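Workshop notebook, Merard bench, Thursday, 09:40
Entry by Noelia Herrero. Copies to Rocío Sotomayor and Santino Lucero.

Subject: grout trials for the Grimberg bathhouse, second series

The first series was closed last week after panel D crazed along its lower joints. Encarnación Figueroa attributes the crazing to the mixing water, which had been drawn from the outside tap and left standing overnight. The second series uses freshly drawn mains water throughout, weighed and not measured by jug.

The lime putty is from the tub marked Comen, opened in May. The skin was removed and discarded. Sand was passed twice through the fine sieve and dried on the stove shelf. Two batches were prepared, one at the usual proportion and one leaner. The leaner batch was stiff to work and required a second knocking-up before it would enter the joint cleanly. It was noted that the small margin trowel has a bent tip and should not be used for pointing until it has been dressed.

Panels were filled in the order E, F, H. Panel G was omitted, as its backing had lifted at one corner. Rocío Sotomayor has asked that it be kept and not broken up.
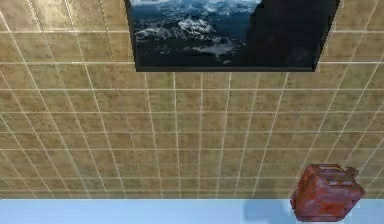 How long should a lime grout be kept damp after pointing?
Under this workshop's practice, until the surface resists a thumbnail, with the hessian wetted morning and evening. In the warmer months a midday wetting is added.

Curing began at 11:15. Hessian was laid over E and F. Panel H was left uncovered for comparison, at the request of Santino Lucero, who expects the uncovered joints to powder. The window on the yard side is to remain shut. Whoever locks up is asked to wet the hessian before leaving and to initial the card.

Colour. The leaner batch dried paler on the test biscuit than the standard one. The architect's sample, supplied by the Robles office, lies between the two. Jovita Xolalpa proposes a small addition of the yellow sand from bin 58. No addition will be made before the present panels have been scratched and recorded.

Stock. Remaining putty is sufficient for one further series. Order 221 has been acknowledged by the supplier, with no delivery date given. The balance was checked against the 100 g weight and found correct.

Outstanding: dress the margin trowel; relabel the sieves; return the Robles sample to its envelope; scratch test on E, once the hessian comes off.

N.H.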